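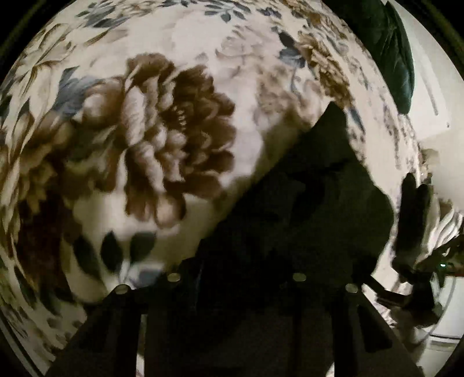

BRASTBRIDGE, September - Skultwood today opened orders for the Rilberg hand-held gripper kit, a tool for recording how people handle cloth and other soft household goods. The kit includes the gripper, a wide-angle camera that mounts on it, a charging dock and the software used to sort and check recordings. It is sold to teams that train robot arms for laundry, bed making and general tidying.

An operator holds the Rilberg by its rear grip and works the two jaws with a trigger. The camera looks out over the jaws, so each recording shows the item being handled and the tool handling it from one fixed viewpoint. The same jaw set and camera mount can be bolted to a robot arm with an adapter plate. A policy trained on hand-held recordings then runs with the view it was trained on.

Bedding was chosen as the main test material for this release. A printed duvet cover is hard for software to read: large flowers and leaves can be mistaken for folds, and a dark garment lying on the print may show few creases of its own. The circular lens view also bends flat fabric into a dome toward its edges. The Rilberg software ships with a lens correction profile for this, which can be switched off by teams that prefer to train on the uncorrected view.

"Plain white sheets on a lab table gave us clean numbers and poor results in bedrooms," said Marites Castillo, product lead at Skultwood. "We moved the work into furnished rooms early and kept it there. Patterned bedding and dark clothing are now part of the standard check for every software build."

Before release, Skultwood ran a field program with Benjelloun, a contract data service that records household tasks for robotics customers. Benjelloun operators made 2,610 recordings in 31 homes. The tasks were picking up a single garment from a bed, laying it flat, folding it once and moving it to a second surface. Recordings in which the garment left the camera view for more than two seconds were marked and kept in a separate folder.

The field program led to changes in the hardware. The jaw pads were made thinner so that they slide under a hem without pushing it away. The trigger spring was softened after operators reported sore fingers late in a shift. The cable exit was moved to the rear of the grip, where it no longer drags across the fabric.

"Low light under the jaws was the complaint I heard most," said Rhea Manalo, who managed the recording teams at Benjelloun. "The tool throws a shadow on whatever is close to it, and with a black shirt you lose the edge right when you need it. The new exposure setting helps. It does not remove the problem, and we still ask operators to turn on the room lights."

The exposure setting Manalo refers to weights the reading toward the area just ahead of the jaws. Bright walls and windows at the side of the view have less effect on it. The setting is on by default and can be locked for a full session.

Recordings are stored on the tool and copied over when it is placed in the dock. The software checks each file for dropped frames, jaw position and time sync, then lists any that fail. Files can be exported in common video and table formats. No account or network connection is required for recording or export.

The Rilberg does not sense force at the jaws in this version. Teams that need grip force will have to add their own sensor; mounting holes and a spare connector are provided on the right side of the body. The tool is rated for indoor use only and should not be used on wet laundry.

The kit is offered in two versions. The single kit contains one gripper, one camera and one dock. The pair kit adds a second gripper for two-handed tasks such as folding a sheet, with a shared clock between the tools. Both come with 3 sets of jaw pads and an adapter plate. Replacement pads are sold separately.

Orders are taken through the Skultwood sales office in Brastbridge, with pricing by quotation. Customers of the earlier Skultwood hand tool may trade it in toward either version. An online setup session, led by support engineer Amado Sison, will be held each Wednesday at 10 a.m. and is open to all kit owners.

About Skultwood
Skultwood designs and builds hand tools and recording software for robot training. The company is based in Brastbridge.

Media contact
Lorna Tolentino
Skultwood Press Office, Brastbridge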